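About Clorkton Tableware Hire

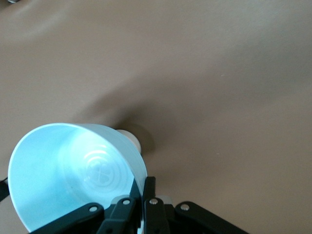 We rent out reusable plastic cups, and we started because we didn't believe most of what we were told about reusable plastic cups. "Lasts forever" was one claim. "Zero waste" was another. Obsa Yilma had been buying for school cafeterias at the time and had a garage full of cracked ones to show for it.

So we keep a short list. There are 124 items in the catalog, most of them cups, and every one has been through our own wash line before a customer sees it. The Arriaga range is the plain everyday tumbler. Skumar is the heavier one, which costs more to rent and in our view is only worth it outdoors.

What we won't tell you is that renting is always greener. If you have 20 people coming over and a cupboard full of glasses, use the glasses. If your venue is a long drive from our depot in Trirkerden, do the math on the truck first. We have talked people out of orders this way and will probably do it again.

Cups come back scratched, cloudy, chewed. We check the rim and the base by hand, and anything we wouldn't drink from ourselves is pulled. Pulled cups go to a recycler — we've asked what happens after that and have had 2 different answers, so we don't print a recycling rate.

Someone at a trade show asked for our 2046 vision. We don't have one. We have a price list, and the office picks up the phone until four.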